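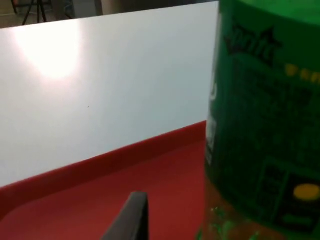 Our project looked at how glare affects the way people find things on a work surface. Most tables in the Brevport study rooms are pale and sit directly under ceiling lights, and students had complained about them in the yearly survey. We wanted to know if colour made a difference. A green bottle against a white panel is easy to pick out, and so is the red surface in front of it, but an overhead light leaves a round patch on the white where small marks would be hard to see. This patch became the main subject of the report.

Method

Andri Ammann prepared the surfaces and I kept the records. We used 4 surfaces in all: white, red, grey and a matt black. Each person was asked to find a small item placed on the surface and pick it up, first with the ceiling light on and then with only the side lamp. We recorded 531 trials. Another 63 were left out as the timer had been started late.

Results

People were slowest on white with the ceiling light on. With the side lamp the difference between white and grey almost went away. Red gave steady times under both lights – we had expected it to be worse. Black was good for pale items and poor for dark ones.

Problems

The side lamp was moved between the first and second set of trials, so the two sets should not be compared directly. We also did not ask people if they wore glasses.

Further work

We would like to repeat the white trials in September with a cover over the ceiling light. The timing sheets are in the Clonico folder with the lamp positions marked on the room plan.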